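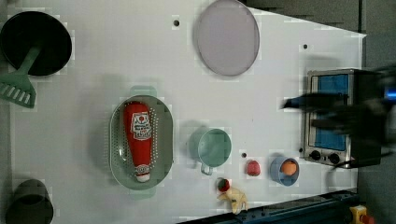
4. Setting up the Tanunetti play table

Read this section through before you open the hardware bag. You need a Phillips screwdriver and a level floor. The table must be put together by an adult.

4.1 Attaching the legs

1. Lay the tabletop face down on a blanket or a flat piece of cardboard.
2. Fit one leg into each corner bracket, with the rubber foot pointing up.
3. Put in the short screws by hand first. Tighten them only after all four legs are in place.
4. Turn the table over with a second person. Do not drag it on its legs.

Note: The long screws are for the wall strap. If you use them in the brackets, they will come through the top.

4.2 Fitting the wall strap

1. Stand the table against the wall and mark the strap position in pencil.
2. Drill, insert the plug, and fasten the strap - it should have no slack.

CAUTION: Small parts. Keep the hardware bag away from children until you are done.

4.3 Cleaning

Wipe with a damp cloth and mild soap. Do not use bleach or scouring pads. Check the leg screws every October, or sooner if the table rocks.

Spare parts: Order from Burkari and quote part 713 (leg set) or part 900 (strap kit). Older tables sold under the Bematberg name use the same legs but a different strap, part 1277.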